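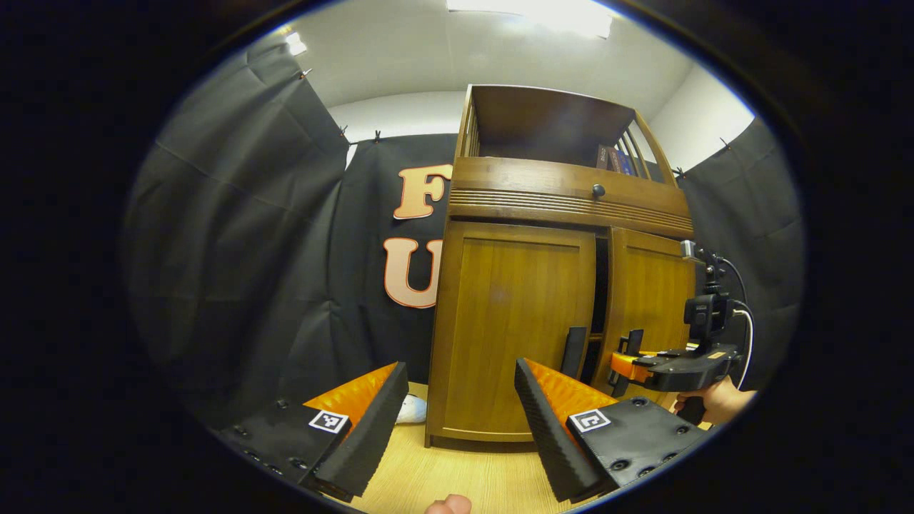

Adult Scripture Study, Grurnemine Chapel, Trorkville

How to prepare a chapter for the study group

Each member of the group leads a session now and then. You do not need any training to do it, and you do not need to know Hebrew or Greek. You do need to read the chapter properly beforehand. These notes set out the way most of us go about it. The worked passage is the book of Ruth, chapter 2, which we are using in December.

Before you start

You will need a Bible you don't mind writing in, a second translation to compare it with, a notebook and a pencil. A concordance helps. The Nowicki one is plain and easy to find your way about in, and the Fedaseck study notes are good on farming and family law, though they run on a bit. Leave both of them shut until step 4.

Step 1. Read the whole chapter aloud

Read from the first verse to the last without stopping to look anything up. Ruth 2 has 23 verses and takes only a few minutes. Then read the end of chapter 1 and the start of chapter 3, so that you know what comes on either side. The chapter divisions were added long after the book was written and sometimes fall in awkward places.

Step 2. Write down who speaks, and to whom

Draw two columns. Put the speaker on the left and the listener on the right, with the verse number beside each. In Ruth 2 you will find Ruth, Naomi, Boaz, the reapers and the servant set over the reapers. Look at how each person refers to Ruth. The servant calls her "the Moabitish damsel" in verse 6 (King James wording). Boaz calls her "my daughter" in verse 8. She calls herself "a stranger" in verse 10. That alone will give the group plenty to talk about.

Step 3. Mark the repeated words

Go through with the pencil and underline any word that comes up more than once. "Glean" is the obvious one here. Compare your second translation as you go. Where the two differ, write both versions in the notebook and leave it at that for the moment.

Step 4. Look up the background

Now open the reference books. Keep to the things a reader needs in order to follow the story. For this chapter that means:

The law on gleaning: Leviticus 19:9-10, Leviticus 23:22 and Deuteronomy 24:19-21.
Who the Moabites were: Genesis 19:36-37 and Deuteronomy 23:3-6.
What an ephah was: a dry measure. Estimates of its size vary, so give a range if anyone asks.
The near kinsman: Leviticus 25:25. Don't go far into this, as it belongs with chapters 3 and 4.

Write the reference next to each note. If you can't find the verse again during the session, you will lose time hunting for it.

Step 5. Write your questions

Four or five are enough. Avoid any that can be answered with yes or no. Compare these:

Weak: Was Boaz kind to Ruth?
Better: What does Boaz do for Ruth that the law on gleaning did not ask of him?

The second sends people back to verses 14 to 16, where they can find the answer for themselves. Put your best question second. The first tends to go to whoever is least shy, and the others are still finding the page.

Step 6. Leading the session

Ask for readers and split the chapter between them: verses 1-7, 8-16 and 17-23 work well. Allow anyone to pass. After a question, wait. A silence feels longer to the leader than it does to everyone else. If talk drifts to another book of the Bible, note the point down and bring it up at the close if there is time.

If you are stuck

Speak to Kiros Lencho, who keeps the list of leaders and has notes from earlier sessions on Ruth, Jonah and most of Mark. Please let him know early if you need to swap.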